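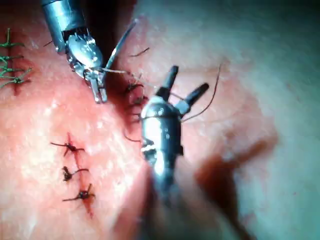
Department of Nursing and Health Studies – Student Projects

Discharge Leaflets After Minor Surgery: Do Patients Read Them?
Signe Sjöberg, Rodrigo Tejada, Si-eun Jin
Supervisor: Joar Nordin

Our project looked at the leaflet patients take home from the Boström day clinic. It covers stitches, washing, pain relief and when to call. We interviewed 40 adults in May, five days after they went home. Of these, 26 had read the leaflet and 18 could say which number to call at night.

Most people who skipped it said the print was too small or the text too long. Several had asked a family member instead. We rewrote the leaflet on one page, with the phone number at the top, and moved the section on driving to the back.
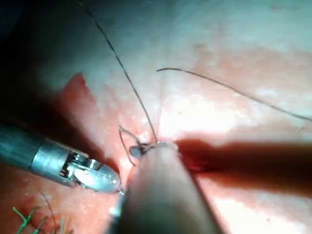 Why did we wait five days before calling?
The clinic wanted patients to have time to rest, and by then most had dealt with washing and changing a dressing at home.

We did not test the new version on patients – the term ended first. Signe has left the draft and the interview sheets with the department office.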